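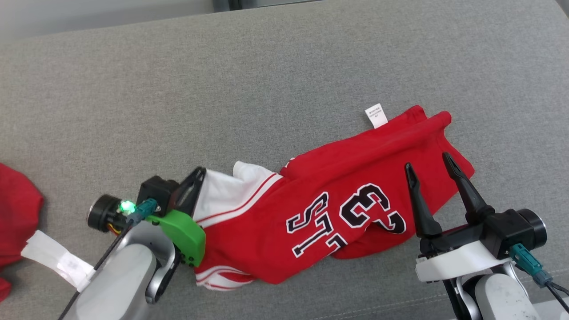 Red jersey with number 23, folded lengthwise.

3. Adding a license record

Now for the fun part! Once your first agreement is in Silden, every renewal and royalty date shows up on one calendar.

1. Open Agreements and click New License.
2. Type the licensor's name exactly as it's written in the signed contract.
3. Pick the kind of right: patent, trademark, copyright or know-how. You can choose up to 3 for one record.
4. Enter the territory and the end date.
5. Drag in the signed PDF and click Save.

Note: Silden reads scanned contracts too (up to 800 pages each), and it's great at finding buried renewal clauses.

Caution: Changing the territory after you save clears the royalty table. Export the table first.

To share the record with outside counsel, go on to section 9.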